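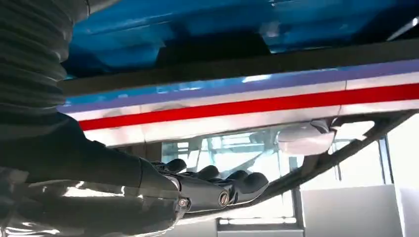 3.2 Storage of flat plastic parts on open shelving

Parts in the second group were stored on open steel racks of the type used in small assembly shops. The racks at the Closano site are bright blue, with slotted uprights that allow the tiers to be moved up or down without tools. Each tier is rated by the site for 100 kg, a limit that light molded parts do not approach. Floor area and reach therefore set the layout, and load was left out of the model.

Long, flat parts with many openings present a particular problem on smooth shelves. They have little mass, they lie close to the surface, and their outlines are hard to judge when the shelf finish reflects the overhead lights. A part of this kind is shown in Figure 4. It resembles a license plate mounting bracket, and the shelf can be seen through its cut-outs. The raised area in the middle is solid and offers the largest unbroken surface on the part.
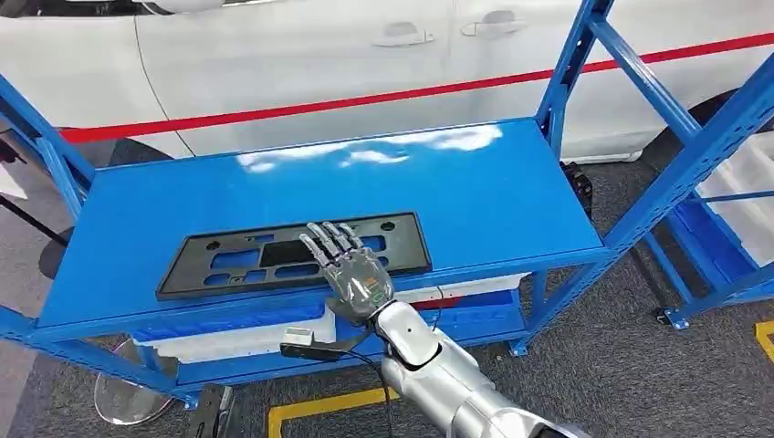
Figure 4. Black perforated plastic part on the top tier of a blue shelving rack, with white packaging items on the tier below.

The part in Figure 4 lies slightly skewed, its left end nearer the front edge of the shelf. Skew of this sort was common in the October survey, in which 200 placements were recorded on the top tiers. Of these, 70 were out of line with the front edge by more than the tolerance given in Section 2. Placement on lined shelves (the Toom felt insert) was not surveyed at Closano and is treated separately in Section 3.4.

Packaging was kept on the lower tiers throughout. Flat white pieces can be stacked there without blocking access to the parts above, and the stack height was limited to 32 cm. The Ikavari layout, which places packaging and parts on the same tier, was considered for comparison but requires a deeper shelf than the Closano racks provide. Shelf depth is taken as fixed in the remainder of this section.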